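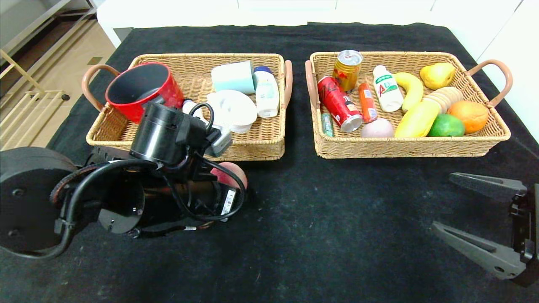
Right, so the car died in February and I still haven't replaced it, and I've been meaning to write up how groceries work now. Thread, sorry, it's a long one 🧵

**2/** Background: I live on the hill side of Nevley, the shops are on the river side, and the 298 bus runs between them when it feels like it. The quote to fix the car was more than the car was worth by some $3000. So, bus.

**3/** First shop without it I did exactly what I'd always done, big list, full trolley, and then stood at the bus stop with six bags like a complete goose. One had tins in it. My fingers went purple and I dropped the eggs getting off.

**4/** What I do now is split the list by weight instead of by aisle. Heavy stuff (milk, tins, laundry liquid, spuds) gets its own trip with the granny trolley. Light stuff I pick up on the way home from work in a backpack. It felt ridiculous for a fortnight and now I don't think about it.

**5/** The granny trolley, by the way!! Best thing I own. It's a Lollik, second-hand, tartan, one wheel squeaks something shocking. I used to think they were for people over 80. Everyone at my stop has got one and now I know why.

**6/** Anything really bulky I get delivered, toilet paper mostly. I hold off until there's enough on the list to make the fee worth it. The slot is always Wednesday arvo and the driver always rings to ask which side of the servo I'm on.

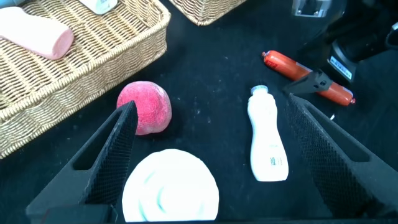
Vratislav Ševčík: does the frozen stuff survive the ride though? I gave up on ice cream completely when we were doing the bus thing, got home with soup every time

**8/** Good question! Peas are fine in a cooler bag with a couple of ice bricks. Ice cream I only buy in winter, or from the Jurico on the corner, where it costs a bomb but it's a four-minute walk.

**9/** Fruit and veg has been the nice surprise. There's a greengrocer called Ahmadpour right at the bus interchange and I'd driven past it for years. Their tomatoes smell like tomatoes. The bloke throws in a bunch of coriander if you're there near closing and I've never once got through it all before it goes slimy.

**10/** Money-wise, I went through my bank app last night. 28 days of food and household stuff came to $298, same number as the bus, which made me laugh more than it should have. Before that I was never under $400. I reckon most of the difference is the rubbish I used to chuck in the boot without looking. You think hard about a two-litre soft drink when you've got to drag it up Nevley hill. 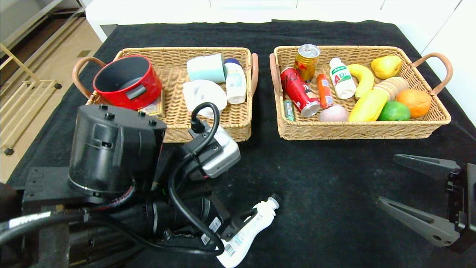

**11/** The other bit is keeping a list on the fridge of what we've already got. Jingyi Lei put me onto that when we shared a flat. I ignored her for a whole lease and ended up with 3 jars of cumin.

**12/** Things I haven't cracked: cat litter, watermelons, and any day over 38 degrees. If you've got a system for cat litter that doesn't involve borrowing your sister's ute, please reply, I'm begging.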